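June 2021

Another evening lost to the snack question. I have been reading labels again, and I trust them less every time. The Plono crackers say "baked, never fried" in letters you could read from across the street, and then the back of the bag lists oil as the second ingredient. What did they bake them in, a bathtub of it?

My sister swears by the Grakine bars. She says they keep her full until dinner. I had one at 2 and was standing at the fridge before the hour was out. 127 calories, the wrapper says, for something the size of a domino. I could have had toast.

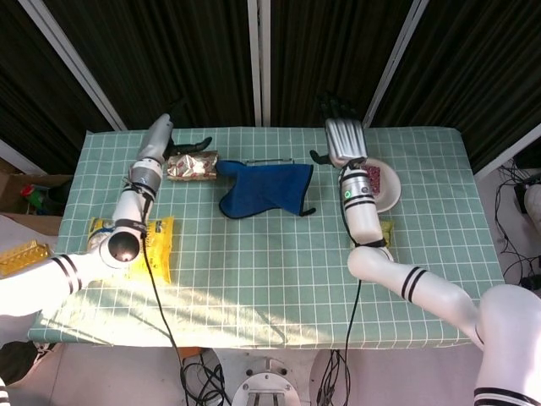
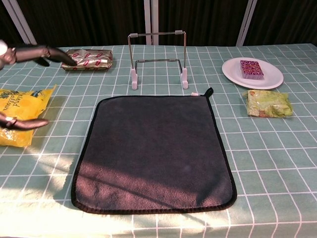
Posted by Jintana Ruangrit
Filed under: diary, food, grumbling

Then there's the portion business. Treria prints its numbers for half a bag. Who eats half a bag? I have never met this person. You fold the top over, put a clip on it, and the thing is gone before the news is finished. Double the salt figure on the front and it stops looking so friendly.

I did try the other way. Back in September I bought a big tub of plain nuts from Backlund and told myself I would weigh them out each morning. That lasted two days. The scale is in the cupboard over the stove now, behind the cake pans, and I don't plan on getting it down.

A magazine at the dentist's claimed that people who write down what they eat end up eating less. Maybe. I wrote it all down this week and ate the same as ever, only now I have a list of it. Monthly subscription apps will do the list for you, and I suppose somebody pays for them.

Tomorrow I need to get onions, dish soap and cat food. I'm going after lunch so I don't walk down the chip aisle hungry. We'll see.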